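Re: [home-arms] Clandine two-arm kit, laundry task pack

> Has anyone on the list had the Clandine kit long enough to say whether
> the laundry pack is worth the extra? We have a quote from Lorard for the
> base kit (two arms, head camera, controller) and a separate line of
> 3,544 for the task pack. The brochure claims unloading a front loader
> into a basket "out of the box". I would also like to know if the grippers
> can be mixed, as we already own a pair of Pindow parallel ones.

We have had the kit and the pack since October. I will take the points in order, then add two that you did not ask about.

Task pack. It consists of a trained policy for unloading, a second for moving garments between baskets, the calibration tool and a year of updates. The unloading policy is the only part we use daily. We ran 164 trials with our own machine and our own clothes, one garment per trial, counting a success only when the whole garment ended up inside the basket. The policy as supplied managed 100 of these. Most of the failures were the same: the garment came over the lower rim of the drum opening, caught in the fold of the rubber seal, and the arm carried on along its planned path with the fabric under tension. Either the grip slipped or the force limit stopped the arm. There is no recovery behaviour in the supplied version. You have to clear the fault and start again.

Lowering the force limit does not help. Slowing the last part of the pull does, and so does raising the exit path so that the cloth is lifted clear of the seal before it moves outwards. Both are settings in the task file, although the manual lists only the first.

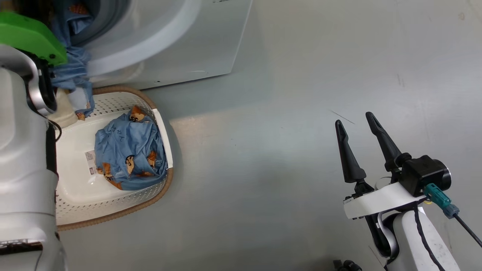 Basket position matters more than the documentation suggests. The policy assumes the basket is on the floor directly beneath the door, long side parallel to the machine. If it is more than a hand's width out, the arm still releases at the learned point and the sleeve or hem ends up on the floor. We marked the basket position with tape and the problem went away. Light-coloured baskets on a pale floor also gave us worse detection of the rim under strong overhead light. Turning the exposure down fixed most of that.

Mixed grippers. Yes, with reservations. The controller treats each wrist separately, so you can have one type on the left and another on the right. The policy, however, was trained with a matched pair, and you will need to record fresh demonstrations for whichever arm has the odd one. Ten was enough for us on plain cotton shirts. It was not enough for anything thin or slippery. Check the connector on your Pindow units before ordering, as the older type needs an adaptor that Lorard do not stock.

Cable routing. The supplied clips are too weak. With the arm reaching up and into the drum, the wrist cable is pulled tight near the end of the travel. Leave a service loop at the wrist and check it by hand through the full range before switching on.

Support. Replies from Clandine were slow but correct. Lorard forward everything to them, so write to Clandine directly and quote the controller serial number.

On price: if you intend to train your own policies anyway, I would buy the base kit and leave the pack. The Siddiqui scripts in the list archive will do the calibration, and they report the error per joint, where the Clandine tool gives only pass or fail. If you need something moving within a week of delivery, the pack will do that, with the changes above.

I can send our task file off list. It is for firmware 10 and will not load on anything earlier.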